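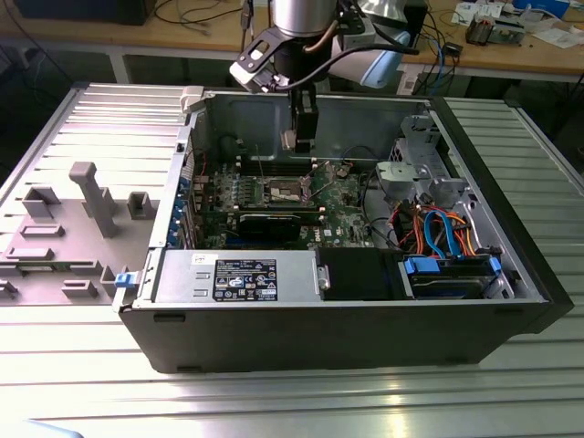 I have been putting off writing about the Zikska disassembly service, partly because I like the people who sell it and partly because I wasn't sure what I thought. It has been on trial at our reuse workshop in Nindimer since February, and on 21/04/2026 we have to say whether we want to keep paying for it, so I had better make up my mind.

The offer is simple enough. You pay a monthly fee, Zikska supplies the arm, the gripper and the software (they call that part Totden, and I have yet to meet anyone who can tell me why), and the arm helps you strip old office computers for parts. We get a great many of those, black towers with the grey metal insides, the sort that turn up on a pallet when a council office has a clear-out. A person takes off the side panel and lays the case down flat, and the arm gets on with the fiddly bits inside.

My own view, for what it's worth, is that it is a good helper being sold as a replacement, and I do wish they would stop doing that. On cases with coloured clips and latches, where the maker plainly meant a human hand to find them, it is a pleasure to work beside. Give it a tangle of drive cables, though, and it dithers, poor thing, and you end up reaching for the stop button and doing it yourself. Of nearly 400 machines we have put through, I would guess that a good many needed one of us to step in at least once.

The rival kit from Pyo is cheaper and you own it outright, which appeals to me – but you also own the repairs. Zikska sent someone out within 2 days when our gripper started slipping, and I haven't forgotten it.

So I shall be voting to keep it for another year, at the 20 per cent discount they have offered, and with the 4 of us on the bench still very much on the bench. I'd also like the sales leaflet rewritten, and I have told them I'm happy to do it for nothing.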